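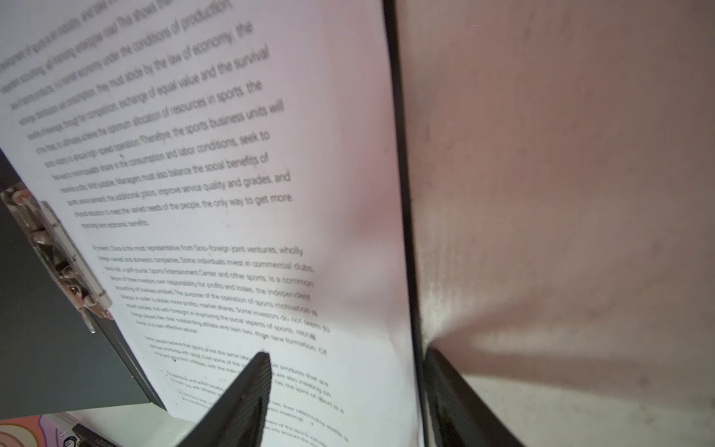 Wrist view, paper handling set, 12/4/19

rarkix_north
So we're at 821 runs of the paper and clipboard job and I'm not sold. The plan is 3 more batches, same tabletop, same kind of printed pages. Kamlesh Rastogi reckons variety will come from the people driving. I reckon we're teaching it one table.

clipjaw
Depends what you vary. Shift the folder between runs and you get a lot for free.

rarkix_north
We do shift it – a bit. Every page is still small black type, most with a green highlighted patch. Put a plain sheet down and I'd bet my lunch it gets lost. 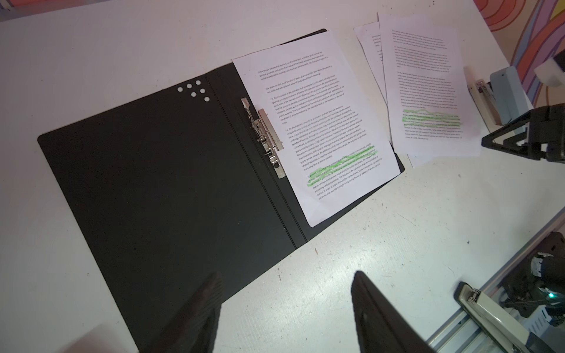
Lenka Charvát: I'd take that bet. At Nidau we stopped at 400 runs and plain sheets were fine. Loose pages lying over each other were what killed us. The fingers picked up two at once and whoever was driving marked it as a good run.

rarkix_north
Fair, and that's my other gripe. Who checks the labels? I went back through one batch and threw out up to 102 runs, depending how fussy you want to be. More data doesn't fix that.

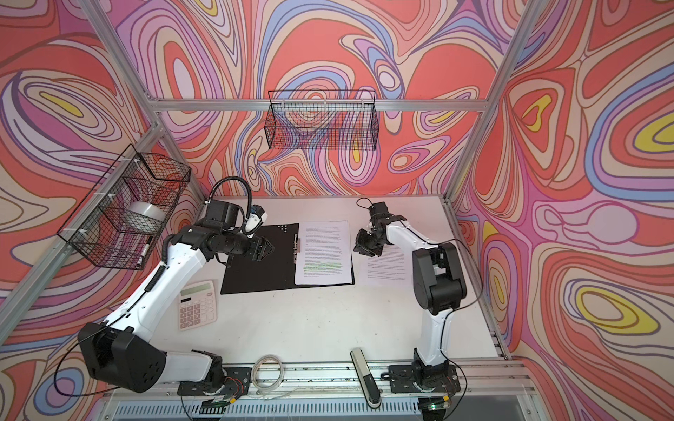
I'd sooner have half the runs with a second person marking them. Kamlesh says that would slow everything down. Fine, let it.

clipjaw
Half is too harsh. Keep the bad ones, just label them as bad.

rarkix_north
Maybe. Show me a grip model that got better from that and I'll stop whingeing.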